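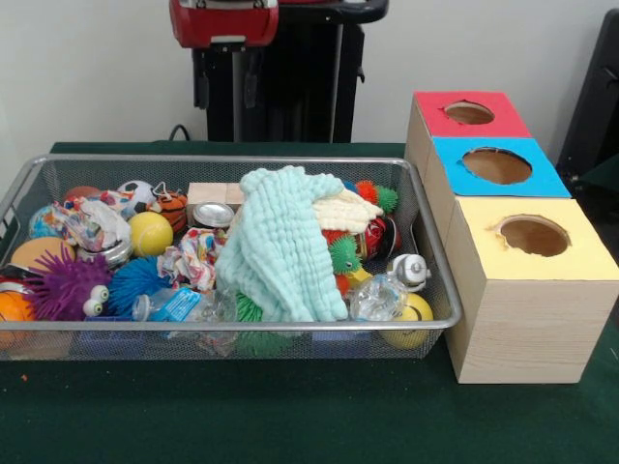

What does one row in the Penley Lost Property Register stand for?

One row stands for one item handed in at one of the collection desks and given a tag number. A bag with things inside it is one row, and its contents go in the notes column.

Penley Lost Property Register, data card
Version date: Saturday, November 2, 2024

Contents
The register holds 765 rows from the desks at Penley and Tamik. It is a single UTF-8 file with comma separators and a header line. Empty cells mean the desk left the field blank on the paper form. The string "none" means the clerk wrote the word "none". The two are kept apart.

Columns
tag_no: integer, unique within a desk, not unique across the file
desk: PEN or TAM
found_on: date handed in, year first
category: one of 46 codes, listed in codes.txt
material: free text, lower case
notes: free text, up to 200 characters
outcome: claimed, donated, discarded or open

Use desk and tag_no together as the key. Tamik restarted its tag numbers in October, so a small set of Tamik rows carries the suffix b in tag_no. Read the column as text if you need those rows.

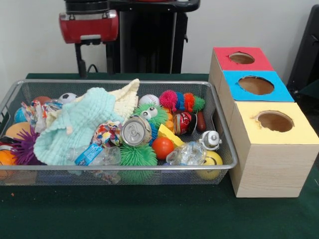
Category codes were assigned by hand from the clerk's wording. The code describes what the item is, and the material column describes what it is made of. Mixed lots are the main source of error, as toys, textiles and packaging are often handed in together. A wire-mesh basket like this one, with a crushed can and a spiky caterpillar toy in the same pile as two cloths, would get the code MIX and one row. The can would go in notes as "can, crushed". Earlier versions split such lots into separate rows, which inflated the toy codes. The split rows were merged in this version.

Color words are kept as written. No attempt was made to reconcile "mint", "pale green" and "light green", and searches on color should allow for all three.

Cleaning
Source forms were typed in at the Chaimongkol office and checked against the tag stubs. Duplicate rows were removed where desk, tag number and date all matched. Spelling was corrected in category only. Phone numbers and names were removed from notes before release - a search for digit runs was used first, then a full read.
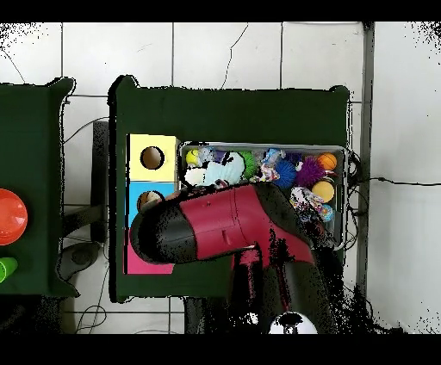

Rows that failed the read were held back and are not part of the row count given under Contents. They will be added once the notes have been retyped.

Retention
Items are held for 30 days before the outcome can change from open to donated or discarded. Rows with an earlier change of outcome are perishable goods, code PER.

Known problems
- found_on is the desk date. Items left overnight carry the next day's date.
- Umbrellas at Tamik are coded UMB or ACC depending on the clerk.
- Quotation marks inside notes are doubled. The Hilico import tool reads them correctly, but some older spreadsheet programs do not.

Files
register.csv
codes.txt
changes.txt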